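Server Handling Cell: Software Working Group
Minutes of the March meeting, Tastham site, upstairs room, 10.00 to 12.20
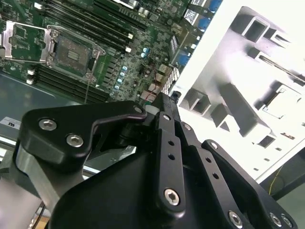 Present: control, perception, planning, tooling, and one from the Trudgate site by phone. Apologies from purchasing.

1. Minutes of the last meeting

Agreed, with one change. Under item 4 the timeout on the gripper driver should read 600 milliseconds. The draft had it in seconds. The wiki page has the same mistake and will be put right by tooling.

2. Actions carried over

The driver restart fault is closed. The driver now waits for the gripper to report its position before it accepts a command, and it has been restarted many times since without trouble.

Moving the log store off the old machine has not been done. The new disk is fitted but the backup script still points at the old path. Carried over again.

The request for a second emergency stop on the bench side has gone to site safety. No reply yet. Trudgate said they had waited several weeks for theirs and that it helped to send a drawing.

3. Control

Force limits on the fingers are now set per task and read from the task file. Before this there was a single limit for everything, and it was too high for memory work and too low for lifting a tray. The default, if the task file gives nothing, is the lowest value. Planning asked for a warning in the log when the default is used. Agreed.

The wrist still drifts a little during long holds. Control thinks this is the gravity setting, which was measured before the present fingers were fitted. The weight and centre of mass will be measured again with the fingers open and closed. Until then, no hold longer than a minute in any test that counts towards the figures.

There was a discussion about whether the controller should slow down by itself when the fingers are near the board, or whether that belongs in the planner. Control wants it in the controller so that it works whatever sends the command. Planning would like to know the speed in advance, otherwise the timing of the whole path is wrong. It was settled that the controller will hold the limit and publish it, and the planner will read it at the start of each path. To be looked at again after two weeks of use.

4. Perception

The socket finder was retrained on the larger set, now 3,000 wrist camera pictures. It does well on an open socket with the load plate swung back. It does less well when the plate is part of the way up, and it is unsure of itself when the board is seen at a steep angle, as it usually is once the hand is low over the chassis.

The main trouble is light. White sheet metal in the chassis comes out nearly blank at the present exposure, and the edges of the cutouts are lost. Bringing the exposure down saves the metal but the black memory slots on the green board then run together. Perception tried taking two pictures at different exposures and joining them. The result was good, but the arm must stand still for both, and this adds to every cycle. Tooling offered to try a diffuser over the bench lamp first. Agreed to try the diffuser before any more work on joined pictures.

The fingers take up much of the lower part of every wrist picture. There is a mask for them but it was drawn by hand for one finger position. Perception will make the mask from the joint readings and the hand model. Control to supply the model in the current version, as the one in the shared folder has the old brackets.

Loose cables are not handled at all. The finder treats a thin cable as an edge of whatever lies under it. Trudgate have a small cable detector and will send the code. It was written for a fixed overhead camera, so it may not carry over.

5. Planning

The new collision model treats each bank of memory slots as one solid block. This is quicker and has been safe so far, but the planner now refuses some approaches to the socket that an operator can make by hand control without touching anything. Planning will try a closer shape for the latches and leave the rest as a block.

Planning also reported that the overnight simulation run finished for the first time: 3,000 approaches, with the failures sorted by cause. Most failures were the planner giving up on time. A smaller group ended with the wrist joint near its limit. Control asked for the second group to be sent over as joint angles, in a plain text file.

It was asked whether simulation results may be quoted in the monthly report. Yes, if they are marked as simulation and kept in a separate table from bench results.

6. Tooling

The Murín viewer will replace the old log viewer at the end of the month. It plays the wrist camera and the joint readings on one time line. Perception asked for a way to step through a picture at a time. It is there already, on the comma and full stop keys, but is missing from the help page.

The Werken build server is full again. Old builds will be deleted after 30 days unless tagged. Anyone who wants to keep a build should tag it before the clean-up runs. There was an objection that people forget to tag, and tooling will send a list of what is going to be deleted beforehand.

Clock differences between the camera machine and the arm controller are still being seen after a power cut. Tooling will make the start script check this and stop if they disagree.

7. Any other business

Trudgate would like to borrow the calibration plate. Agreed, once the wrist camera here has been calibrated again.

Please close task files when leaving the bench machine. They lock for everyone else.

Actions

Control: measure hand weight and centre of mass; publish the speed limit; supply current hand model to perception.
Perception: finger mask from joint readings; test exposure again with the diffuser in place.
Planning: closer latch shape; warning for default force limit, with control; joint angles for the wrist limit failures.
Tooling: wiki correction; log store move; diffuser; clock check; list of builds due for deletion; viewer help page.
Trudgate: send cable detector code.

Next meeting in April, same room, 10.00.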